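The Second Arm

Juwita Manurung had a budget table with nine rows, and she did not like row six.

It was June and the windows of the office were open. Downstairs, somebody was washing the delivery truck. She had the quotation from Nandine on the left side of her desk and the one from Goh on the right side, and between them a cup of tea which she had forgotten two times already.

The company was called Grilitow. It cared for attic apartments that were rented to guests by the week. The guests left, and then somebody had to climb the stairs and put every object back where it belonged. For many years this somebody had been a person. Now there were 80 apartments, and the knees of the people were not getting younger.

"One arm or two?" asked Fikri Sitompul from the door. He asked it every morning in the place of a greeting.

"Good morning, Fikri."

"Good morning. One or two?"

She showed him row six. With one arm, the machine was inside the money they had. With two arms, it was over, and the training of the staff would have to wait until next year. Fikri read the number and made the sound his father made when he looked at the price of fish.

"My aunt says one is enough," he said. "She cleaned houses with a baby on the other arm."

"Your aunt is not for sale."

He laughed and went to find Shuzhen Lu, who was responsible for the simulation. Before Grilitow paid for anything, Shuzhen built the rooms on her computer and let the machine work in them. She had built the attic in Nultamus Street first, as it was the most difficult one. The ceiling came down at a bad angle there, and tall guests complained about it in the book.

She had run 761 trials. Juwita knew this number well, for it was in row four, under "computing time," and she had argued with Shuzhen about it for one whole lunch.

At three o'clock the three of them sat in the small meeting room with Saadet Gökçe, who owned the company and who had once cleaned all the apartments alone, when there were not so many. Saadet did not take off her coat. She never did this in meetings, and people who were new always believed that she was leaving soon.

"Tell me what I am buying," she said.

Juwita explained the lease and the purchase. She explained that the batteries were not included, that Nandine wanted 2,000 for the delivery alone, and that Goh gave a discount of up to 100 on every service visit, but only in the first year. Saadet listened with her eyes closed.

"And what does it do with the lamp?" she asked.

Nobody answered at first. In every apartment there was a lamp, and in every apartment the guests knocked it over. Saadet had chosen the lamps herself.

"Shuzhen can show it," said Juwita.

Shuzhen turned the screen around. She had stopped the trial in the middle, and the attic stood still under its blue sky. 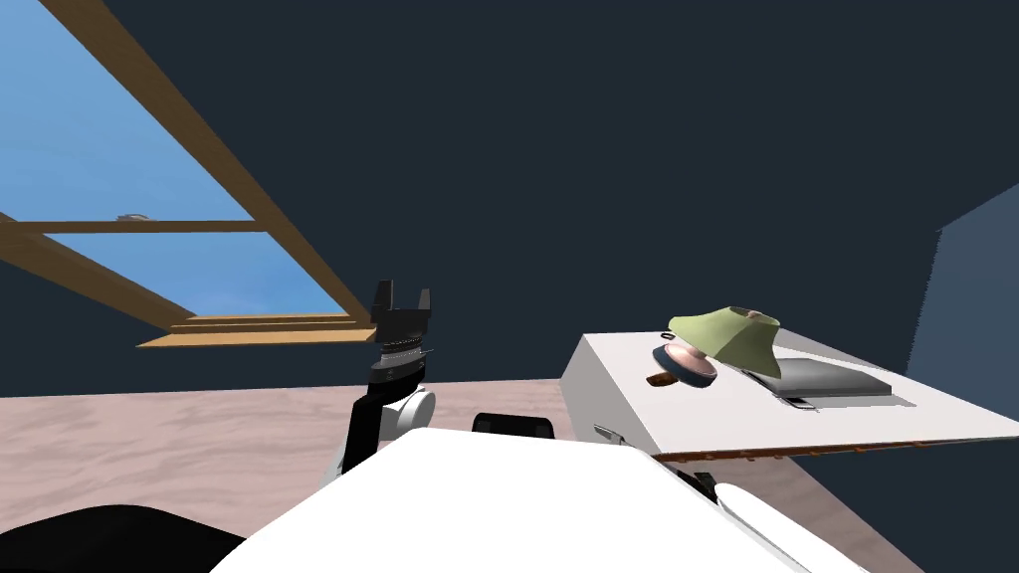 Filed under: Short Stories / Work and Money

"It lies on its side," said Saadet.

"Yes. I put it like this in the file," said Shuzhen. "It is the test."

"And the arm is pointing to the ceiling."

"That is the left one. The right one is lower, on the other side of the body."

Saadet moved her chair closer. She looked for a long time at the green shade and the open fingers, and then at the window. Juwita thought about row six. She had prepared two sentences for this moment and could remember only the second one, and it made no sense without the first.

"When I pick up a lamp," said Saadet slowly, "I hold the foot with this hand and the neck with this one." She lifted both her hands from the table and held a lamp that was not there. "If I take it with one hand, the shade turns and I must fix it after. Every time I must fix it."

"So two," said Fikri.

"I am telling you how I pick up a lamp. I did not say two."

She asked how much the training cost, and Juwita told her. She asked if the lease could begin in the autumn, after the good months, and Juwita said that she would write to Nandine and also to Goh, so that neither would feel too safe. Saadet nodded. She buttoned her coat, which was already buttoned almost to the top.

"And leave the training in," she said at the door. "Take the money from the new sign. People find us without a sign."

Juwita went back to her desk. She deleted row nine, where the sign had been, and changed the number in row six. Then she wrote the letter to Nandine, asking for the price with two arms and, in a separate line, for a better price on the delivery.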